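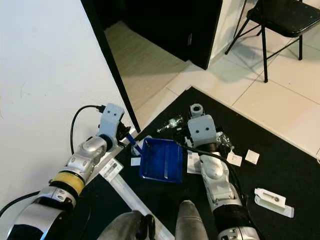
Home | Archive | Search | Join | Rules

Search the archive: Enter words Go Advanced

Subject: Re: Stamow tea caddy, loose lid and old key

On the caddy question from earlier this month:

> I was left a small Stamow tea caddy by my great-aunt, along with
> a box of buttons and her letter scales. The lid has come away from
> one hinge and there is a key that fits but will not turn. I have
> been quoted 141 dollars to have it put right. Is it worth that, and
> will the repair spoil it? I don't plan to sell. It sat on her
> sideboard for as long as I can remember and I would like it on mine.

I have owned four Stamow caddies over the years and still have two, so I will say what I can.

First, check whether the hinge screws are the ones it started with. On both of mine they are short brass screws with a slightly off-center slot. If yours have been swapped for steel ones, someone has been in there already and you have less to worry about. If they are brass, keep them in an envelope with the caddy even if the repairer wants to use new.

The key is probably fine. The Stamow locks gum up with old polish. Mine took a drop of light oil and was left overnight, and I worked the key a little each way the next morning. Don't force it. I snapped one in a Nieminen writing slope years ago and a locksmith charged me 30 dollars to get the end out, and the lock was never right after that.
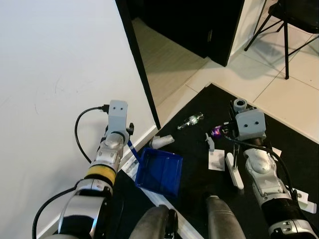

As for the price, 141 seems high for one hinge. I paid 25 for the same job, though that was a while back and the man was mostly retired. Ask whether the quote includes refinishing the outside. If it does, ask them to leave that part out. The wear on the front edge where your great-aunt put her thumb is part of what you were given.

Someone will tell you what these bring at auction. I saw one listed for 3,000 last September and it did not sell. The plain ones go for far less than that. You said you aren't selling, so I would not let it enter into things, except that you may want to mention it to your insurer. 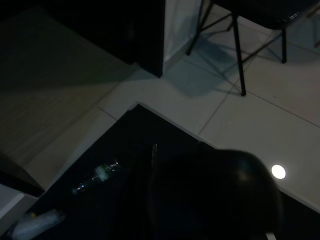

Please don't throw out the button box either. My mother's had two Honatel thimbles at the bottom and a Pratidar needle case with the paper label still on it. Neither is worth much. I use the needle case every week.

One more thing on the caddy. If there is any lining left inside, leave it alone, even if it looks poor. I pulled the foil out of my first one to tidy it up and have been sorry ever since.

If you can post the measurements and say whether there is a number stamped under the lid, I will compare it with mine.

Previous message | Next message | Thread index

Contact the list owner | Copyright remains with the authors of messages | Back to top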